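Skedora Handheld Liver Stiffness Scanner
Pasance Medical -- Clinic Equipment

Overview

The Skedora is a small ultrasound scanner that does one job: it measures how stiff the liver is. A stiffer liver can be a sign of scarring, and with Skedora the check takes place right in the exam room, with no needle and no trip across town. We love this little machine, and we've tried to put everything on this page that people ask us on the phone.

Who uses it

Mostly liver clinics, family practices and community health centers that follow people with long-term hepatitis B or C or fatty liver disease. The Malville clinic runs it two mornings a week alongside its regular blood draws, and Shu-fen Hsieh, the nurse who set up the sessions there, wrote the one-page patient handout we now pack in every box (it's so much better than the one we had!).

How a scan goes

The patient lies on their back with the right arm behind the head. You put a little gel between the ribs, rest the probe on the skin and press the button. The patient feels a light tap each time, a bit like a finger flick. Ten good readings make one scan, and the screen shows the middle value in kilopascals along with the spread, so you can tell right away if the set is worth keeping or if you should shift the probe and go again.

Patients should not eat for three hours beforehand. A full meal can push the number up, and so can a flare with high liver enzymes, so please read the result next to the blood work. Skedora doesn't replace a biopsy when the doctor needs to see inflammation in the tissue itself.

Do not use on patients who are pregnant or who have fluid in the belly. If a patient has a pacemaker or other implanted device, check with their heart doctor first.

What's in the box

Skedora main unit with carry handle
Standard adult probe
Charging stand and power cord
Gel, 6 bottles
Patient handouts, pad of 212
Quick guide, laminated
Cloth cover

The larger probe for patients with a thicker chest wall is sold separately. It plugs into the same port, and the unit knows which one is attached.

Battery and storage

A full charge lasts a normal clinic day. The unit holds 1,000 scans before you need to move them off, either by cable or over the clinic network. Older scans are never erased without asking.

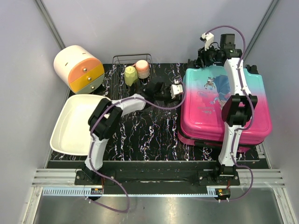
Cleaning is easy, and we're a bit proud of that. The probe tip has no seams, so gel wipes right off with a soft cloth, and then you go over it with an alcohol-free wipe and let it air dry. Don't dunk it. The screen and handle can take any of the wipes listed in the quick guide.

Calibration

Send the probe in once a year. We lend you another one while yours is away, and the swap usually takes 7 working days. Kazimiera Domański runs the calibration bench and will happily talk you through your report line by line -- she really does enjoy it, so call her.

Training

Each order comes with a half-day session at your site. We suggest that every new user do supervised scans on a mix of body types before working alone. The next open class is in July at our Chow office, and visitors who don't own a Skedora yet are welcome to sit in and try one.

Ordering

Standard kit: Skedora with adult probe
Full kit: Skedora with both probes and hard case
Spare parts: gel, handout pads, charging stand, cloth cover

Prices depend on the kit and the service plan, so ask for a quote and tell us how many rooms you'd like to cover. Page updated 16 March 2026.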